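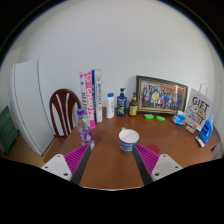 Nakeo Shared Rooms: Furnishing and Upkeep Team

Search this manual Go
Print this page | E-mail this page

6. Setting out the round side table

Applies to the wooden tables in the Clisitz and Bostia rooms.

6.1 Clear the table top and wipe it with a damp cloth. Dry it along the grain.
6.2 Stand books upright against the wall at the left, spines facing out.
6.3 Place bottles in a row to the right of the books. Pump bottles stand next to each other.
6.4 Lean the framed group photograph against the wall after the last pump bottle.
6.5 Keep drinks and paper cups forward of the row.
6.6 Put empty wrappers in the bin.

Note: The frame must lean on the wall along its full top edge. Do not hang it from the 31 mm hook.

CAUTION: Do not use solvent cleaner on the reddish-brown finish. Wipe up spills at once.

Replacement table feet are listed under part 888. Report a loose top to Mounir El Ouafi before moving the table.

We use cookies to remember your search settings. Accept | Manage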